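4.2 Where the abolition bill slowed down

We turn now to the part of the process that drew the least press. The Sakard assembly had voted to end the old residence rule, under which a person had to have lived in the province for two years before they could stand for a council seat or vote in a council election. The vote was loud and the margin was wide. What followed was quieter and took a good deal longer, and it is the quieter part that concerns us in this section.

The bill passed to the drafting office with seven clauses. It came back with the same seven, though three had swapped places and one had acquired a definition of "ordinarily" that used the word "ordinarily". Members who had made fine speeches about the right to vote did not, on the whole, ask to see the new text. The record of the second reading shows a debate that spent more time on the heating in the chamber than on the clause that decided who could vote in Runness.

Clause 5 was the one that mattered. It let each district keep its own list of voters until the province had a single list of its own. No date was set for the single list. The drafters told us in interview that a date had been in the first version and had been taken out so that it could be "properly considered". We found no paper in which it was considered, properly or in any other way.

The districts read the clause as one would expect. Distcombe, where the council had backed the change, moved to the new rule within the month. Viklund, where the council had not, wrote to say that it looked forward to the single list with interest and would carry on as before until it arrived. Runness did both, in the sense that its clerk told new arrivals they could register and its returning officer then struck them off. The two worked on the same corridor. Each told us that the other was following the letter of the law, and we think that both were right.

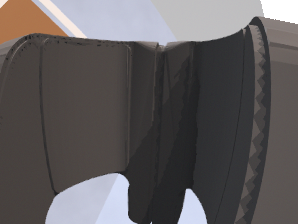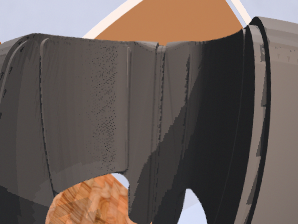 Figure 3. Simulated close views of a robot gripper.

The effect on voters was uneven, and it did not run along party lines as neatly as either party said it would. In Viklund, people turned away at the counter were given a printed form inviting them to apply again once they had lived in the district long enough. The form did not say how long was enough. Most of the people we spoke to had taken this to mean that the law had not changed at all, and several were surprised to hear from us that it had. Anyone trying to follow the bill through the district offices is left much as a reader is by Figure 3, where dark grey machinery takes up most of both views and only a little of what lies beyond it can be made out. The council, for its part, held that the form was a courtesy.

We should be careful about what can be claimed here. We interviewed 60 people across the three districts, chosen through community centres and adult education classes, and people who go to such places are more likely than most to have noticed that they could not vote. Those who never tried to register are missing from our account. So are those who tried, were refused, and decided that an academic with a recorder was the last thing they needed. We have no means of saying how large either group is, and we distrust the figures given by the parties, which differ from each other in the direction that each would prefer.

4.3 The appeal and the reply to it

The legal challenge was brought in January by a group of tenants in Viklund. Their case was simple. The assembly had ended the rule, the council was still using it, and they would like it to stop. The province replied that the rule had indeed ended, that the council was indeed still using it, and that Clause 5 allowed for this. It added that the tenants were free to stand for the council and change its mind, a suggestion that seems to have been written by someone who had not read the rule.

The court took the view that a clause could not undo the law it was part of, or at any rate could not undo it for ever. It declined to say how long would be too long. It asked the province to report back on its progress towards the single list, and the province, on 5/7/24, reported that progress was being made. The report runs to two pages, one of which is the cover.

Both sides claimed the ruling. The ministers who had brought the bill said that the court had upheld it, and the opposition said that the court had exposed it. The councils said nothing in public. In private, officials in all three districts told us some version of the same thing – that they would change their practice when told to in writing by someone who could be blamed for it. We do not read this as plain obstruction. A clerk who registers a voter wrongly can lose a post. A clerk who turns one away wrongly has, so far as we could find, never lost anything.

This point tends to drop out of the literature on voting reform, which likes a clear winner at the moment of the vote and loses interest soon after. Studies of the residence rule nearly all stop at the third reading. Seen from there, the reform is a success, and the province appears in the tables as having a fully open local vote. Seen from the counter in Viklund, it appears as a form.

It might be said that the delay was only a matter of means, and that the single list will settle it. That may be so. The list was put out to tender once and withdrawn when the districts could not agree on how to record a change of address. Distcombe wanted to use the date of the move, Viklund the date on which the council was satisfied that a move had taken place, and Runness had submitted two answers. The tender has not been reissued at the time of writing, and the working group set up to reissue it was last minuted discussing its own name.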